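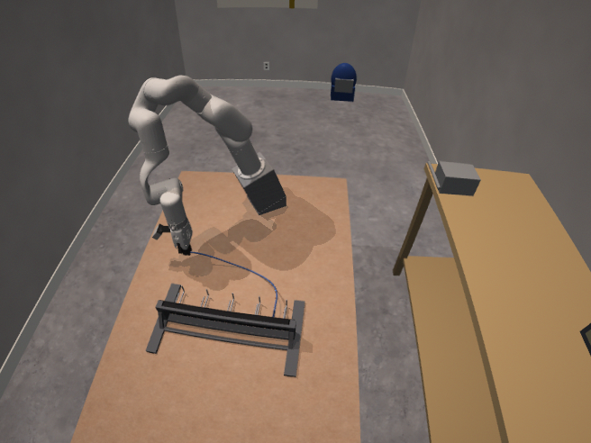

Cord and Cable Tips for the Garage, the Desk and the Junk Drawer

November 9, 2021

Quick one this week, got a pile of mail to get thru. Most of it about cords. Extension cords, chargers, the drawer. Everybody has the drawer. Grab what's useful, skip the rest.

Coiling a long cord

Stop wrapping it around your elbow. Puts a twist in every loop and the cord remembers. Over-under instead. One loop the normal way, next loop flipped so it goes under your hand. Feels clumsy for a day or so. Then you can toss the thing down the driveway and it lays out flat.

If the cord is already kinked, stretch it out on warm pavement for an afternoon. Sun does most of it. Then coil it right and hang it up.

Hang, don't pile. A cord on a floor gets stepped on, driven over, chewed. Big hook, or a scrap of 2x4 with a notch cut in each end.

Tying off

Velcro strips. Buy the roll, cut your own. Leave the strip on the cord at the plug end so it's there next time. Twist ties are OK for phone chargers, not for anything heavy. Rubber bands go gummy by the second summer and leave a mark, I've given up on them.

Old bread bag clips make decent labels. Write on them with a marker, snap on near the plug. Router, lamp, printer. Saves crawling under the desk and unplugging the wrong one, which I did in February in the middle of a neighbor's video call (she was using our internet, long story).

The junk drawer

Dump the whole thing out. All of it. Sort on a bare floor or an old sheet. Anything with a cracked jacket or bare wire goes straight to the recycling box, dont save it for parts. Anything you can't match to a device, put in a bag with the date on it. Still in the bag a year later, out it goes.

Toilet paper tubes stood on end in a shoebox. One cord per tube. Ugly but works. 20 tubes fit in the boot box I use.
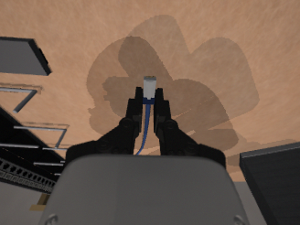

Cleaning plugs and ports

Unplug first. Every time. Both ends.

Lint in the phone port: wooden toothpick, gentle, no metal. Tip the phone so the fluff falls out. Don't blow in it, your breath is damp.

Sticky cord from soda or little hands: rag barely damp with dish soap, wipe, then a second rag with plain water, then dry. Keep well away from the ends. Adhesive left from old tape comes off with a bit of rubbing alcohol on a cotton ball. Try a small spot first, it can dull some jackets.

And pull by the plug, not the cord. I know you know.

A work surface you can clear in a minute

Reader Povilas Kairys writes that his bench is never free when he needs it and he ends up fixing lamps on the kitchen counter. Been there. What fixed mine was a rule, nothing lives on the front half. Tools go back on the wall or in the rack at the back, glue and paint on a shelf, and the part nearest you stays open for the job.

Wipe it down with a dry cloth after sanding. For wax drips, an old plastic card held flat. Greasy rings on bare wood, cornstarch over night then brush off. Might take two rounds.

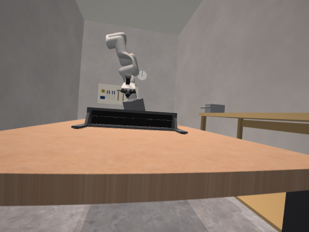

Front of the table kept clear, rack at the far end.

If the table wobbles, check the floor before you blame the legs. Slide folded cardboard under one corner at a time till it stops, then swap the cardboard for a cut piece of cork. Glue it to the foot or you'll lose it the first time you sweep.

Running a cord across a room

Short answer, don't, if you can go around. Never under a rug. Heat builds up and you can't see the damage. Along the baseboard with clips is best. Clips every couple feet, closer at the corners. No staples thru or over a power cord, ever.

If it's just for the day, a cord cover from the hardware store. Mine is 48 inches and does one doorway. Move it with the furniture, vacuum under it, put it away at night.

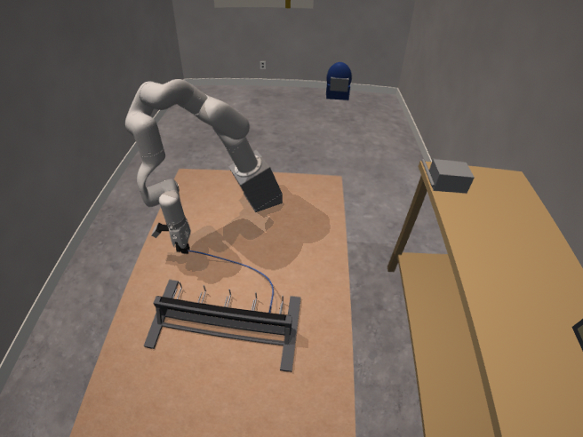 Mats are the other thing people ask about. A mat under the work spot saves your knees and saves the concrete, and you'll find the dropped screw. Go bigger than you think. Small ones creep and curl. A plain tan one is handy when the cord is thin and blue like this one, it shows right up, where a black cord on a dark mat is a trip waiting to happen. Sweep it both directions, hose it outside when it gets bad, and let the back dry all the way before it goes down again or the floor will smell.

Odds and ends

Hermenegildo Arellano: put a dab of nail polish on the charger that belongs in the kitchen. Family stops stealing it. Mostly.

Power strip too far back to reach? Screw it to the underside of the desk, switch facing out. Check the load on the label, and no heaters on a strip.

Paint stirrer with 4 notches in the edge, tacked to the back of the desk. Holds the loose ends so they don't slide down behind.

Outdoor cords come in before the first hard freeze. Cold ones are stiff and crack if you force them, so let them sit inside an hour before coiling.

Next week, squeaky hinges and what to do with half cans of paint. Send yours in.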